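Sticky patch on a pale wood table after using furniture polish

Posted by marnie_k in Cleaning & Laundry

So I picked up a light wood table when the Ridley thrift store was clearing things out, and I love it, but part of the top feels tacky. It's worse when the heating is on. I went over it with Miltar polish in June (twice, I got carried away) and I'm wondering if that's what did it. Paper sticks to it, my sleeves stick to it. Do I have to sand it or can I just wash the stuff off?
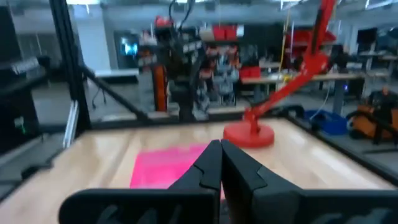 Rok Popescu
Don't sand anything yet! I had the same trouble with my mom's old sideboard and it was plain old polish buildup. Mix a squirt of dish soap into a bowl of warm water, wring the cloth out until it's barely damp, and wipe a small area along the grain. Dry it right away with an old towel. If the towel comes up brownish or waxy, you're pulling off polish and you can keep going.

If soap does nothing after 2 tries, go to mineral spirits on a rag. Windows open, gloves on, and test underneath first — some finishes will soften and then you've got a bigger job. Lay the rag flat outside to dry when you're done, don't ball it up in the trash.

After that, leave the polish alone. I dust mine with a dry cloth and that's it, and it's been fine through one house move and a lot of spaghetti.

tillyboat
vinegar. works on everything

pdx_gran
I'd go easy on the vinegar, it left a dull spot on my hall table in Skundbridge that never did come back. Soap first, like Rok says.

One more thing to check is whether the finish itself is going bad. Press your thumbnail into the tacky part somewhere it won't show. If it leaves a dent, the varnish has gone soft and washing won't fix that, so you'd be looking at stripping it. I did one with 700 grit for the very last pass, which was overkill (my arms!) but it did come up like silk. If there's no dent it's only gunk on top and you've got an easy afternoon ahead of you.

Also, are you using vinyl placemats? Some of those react with varnish if they sit too long. I switched to cotton ones and haven't had a sticky patch since.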